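Left arm drops whatever it's holding when the right one starts moving??

flilteo_fan26
OK so this has eaten my whole Sunday and I need other brains on it. Two-arm setup, produce sorting, onions and fruit into a basket. The left arm picks fine on its own, I can run it all morning and it never misses. But as soon as the right arm starts its move, the left gripper lets go. No error, no fault light, nothing in the log except a "grip released" line like I asked for it. Yesterday it let go of an onion at full height and the thing bounced off the table and went straight past my foot. Anybody seen this?

Share (4)

malent_mike
Power sag. Are both grippers on one supply? The second arm pulls hard when it starts moving, voltage dips, gripper controller resets and comes up in its default state. Default is open on a lot of them (dumb choice, but there you go).

flilteo_fan26
They are on one supply, yeah. But wouldn't a reset show up in the log?

malent_mike
Not if the controller comes back before the next poll. Put a meter on it that records minimums and see.

Reinaldo Toledo
I don't buy the sag. If it were a reset you'd get a reconnect message, not a clean "grip released." Something is sending that command. Did you copy the config from one arm to the other? I did exactly that last December and ended up with both grippers listening on the same ID. Took me 2 days to find.

malent_mike
Same ID and the left one works fine alone? And the right one never does anything weird? Come on.

Reinaldo Toledo
Sure it works alone, there's only one arm talking. The first thing the right arm does before a pick is open its gripper. So they both open. Tell me that doesn't match.

yap_and_go
Can we talk about the onion going past his foot for a second? Where are you standing when this runs? Slow it down to half speed and stay back until you know what's doing it. An onion is funny, the next thing you load might not be.

flilteo_fan26
Fair, I was closer than I should have been. I've dropped the speed and I'm staying behind the tape now.

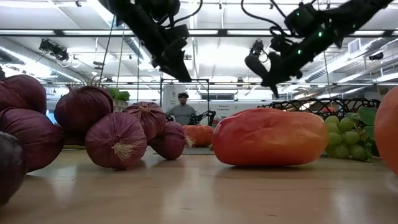
So anyway I pulled the cell back to the simplest job I could think of, left arm holds an onion low over the table, right arm just sends "open" and doesn't move at all. No motion, so no big current draw, right? And the left one dropped it. Every single time! I ran it until I got bored.

Reinaldo Toledo
There you go. Check the IDs.

flilteo_fan26
Both set to 4. BOTH. I copied the Nirnlow profile over when I added the second arm and it carried the gripper ID along with everything else. Changed the right one, restarted, ran 80 picks with both arms going and the left didn't let go once.

malent_mike
OK, I'll take the loss on that one. I'd still split the supplies — you've got two arms starting up together on one box and I wouldn't trust it with anything heavy.

Reinaldo Toledo
No argument there.

yap_and_go
And make the controller refuse to start if it sees a duplicate ID. It's a few lines in the startup script. Otherwise you'll do this again with the third arm.

flilteo_fan26
There's no third arm lol. But yeah, adding that tonight. Will post the script once I've cleaned it up. Thanks all, going to go find where that first onion rolled to.

Share (26)

Recent threads
Gripper fingers bruising soft fruit, what pads are you using?
Cable keeps snagging at the elbow joint
Malent supply vs two smaller ones
Emergency stop wiring for two arms, one button or two?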